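Apuntes de cocina, segunda tanda. Van como salen, que tengo el horno puesto.

## Pan

- Pan del día anterior: un chorrito de agua por encima y 5 minutos a 180. Queda casi como recién comprado. Casi.
- Congelar SIEMPRE en rebanadas. Con un papel de horno entre medias si es pan de molde, si no luego hay que separarlas a cuchillo y se rompen todas.
- Del congelador al tostador directo, sin descongelar. Un punto más de lo normal y listo.
- La bolsa de plástico ablanda la corteza. Mejor de tela. La mía es de Gernar, la compré en febrero y ya lleva unos cuantos lavados. Sigue bien.
- Pan duro de verdad: rallador y a un bote. O torrijas, claro.

## Migas y tostador

Desenchufar primero. Parece obvio pero lo pongo. Esperar a que se enfríe, sacar la bandeja de abajo (casi todos tienen una, mirad por detras) y vaciarla en el fregadero o en un plato grande. Si no tiene bandeja, boca abajo sobre papel de periódico y unos golpecitos suaves con la mano. Nada de cuchillos ni tenedores por las ranuras, se doblan las rejillas y adiós.

Para las esquinas, una brocha de repostería vieja, seca. La parte metálica de arriba con un paño apenas húmedo y unas gotas de vinagre, luego secar en seguida para que no queden cercos. Yo lo hago cada dos semanas, más o menos. Si huele a quemado antes, pues antes. 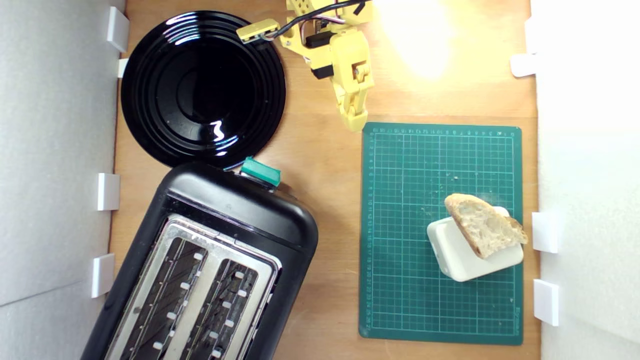 ## Masa para el finde

La receta de siempre, la que me pedís todo el rato:

- 380 g de harina de fuerza
- 240 ml de agua tibia
- 7 g de sal
- un sobre de levadura seca
- 40 g de aceite de oliva

Mezclar todo menos la sal, reposar 10 minutos, echar la sal y amasar. Tapar con un paño. A doblar de tamaño, en invierno tarda el doble, paciencia. Luego bandeja, dedos con aceite, otros 20 minutos de reposo y horno a tope.

Si se pega a la encimera NO más harina, manos mojadas. Me costó años aprenderlo.

## Cosas sueltas

Tablas de madera: sal gorda y medio limón, frotar, aclarar, secar de pie. Aceite mineral cuando se vean blanquecinas. El de oliva no, que se pone rancio.

Platos oscuros: se les nota todo, la cal y los dedos. Un trapo de microfibra con un poco de vinagre rebajado y quedan decentes.

Ajo en las manos: frotarlas con una cuchara de acero bajo el grifo. A mí me funciona.

Botes de especias: fecha de apertura en la tapa, con rotulador. El pimentón que encontré al fondo del armario de Stokcombe ya no olía a nada.

Cebolla: a la nevera 20 minutos antes de cortarla. Se llora menos.

Las cantidades para la masa integral las subo otro rato, que me pita el horno.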